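## 5. Safe Practice in Shared Work Areas

This section applies to every site operating the Jaber hand-held gripper, including the Ustbridge and Finberg halls. It replaces the rules issued in May. Revision date: Dec 18, 2019.

### 5.1 Before Work Begins

1. Read the floor plan for the hall and confirm which station has been assigned to you.
2. Inspect the gripper body, the jaws and all fasteners. Do not use a gripper with a cracked body or a loose jaw.
3. Route every cable so that it does not cross a walkway. A cable hanging from a hand-held unit must be kept clear of baskets, plates and chair backs.
4. Agree on a spoken stop signal with any person working within arm's reach. The standard signal is the word "hold."
5. Place the objects for the task on the table before picking up the gripper. Baskets and small dishes should have clear space between them, so that two operators can reach in from different sides.
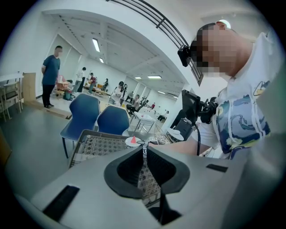 ### 5.2 Working Near Other People

Operators share the hall with other teams and with visitors. The following rules apply whenever the gripper is in the hand.

1. Keep the jaws pointed toward the table. Do not turn with the gripper raised.
2. Allow a person who is already reaching across the table to finish and withdraw before you begin.
3. Do not walk between stations while looking at a screen.
4. Keep bags, boxes and packing material out of the walkways. Flattened cardboard is a slip hazard and must be taken to the collection point.

**Caution:** Operators wearing head-mounted equipment have a reduced view to the sides – approach them from the front and speak before entering their station.

### 5.3 Handling Food Items

Food may be used only at stations approved for it by the Emetti site office. Use a fresh item for each work period, and record its use on Form 426. Food that has been gripped must not be eaten.
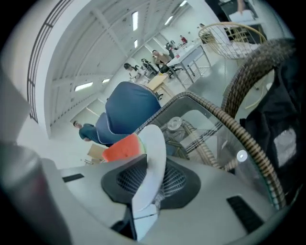

Grip force must be set to suit the softest item in the task. Begin at the lowest setting and increase it only until the item can be lifted. Cut fruit requires particular care, as the flesh yields under pressure. A slice of watermelon may be held against the side of the finger, as shown, with its rind along one edge. Keep juice away from the slots in the gripper body, and wipe the finger before changing to a dry item.

**Note:** Glass tabletops must be dried after each task. Report chips or scratches on Form 191.

### 5.4 Ending Work

1. Set the gripper down on a stable surface with the jaws empty.
2. Disconnect and coil the cable.
3. Clean the jaws with a damp cloth – do not spray liquid onto the gripper body.
4. Return chairs to their marked positions.
5. Sign the station log.

Incidents of any kind, including those without injury, must be entered on Form 730 before the operator leaves the hall.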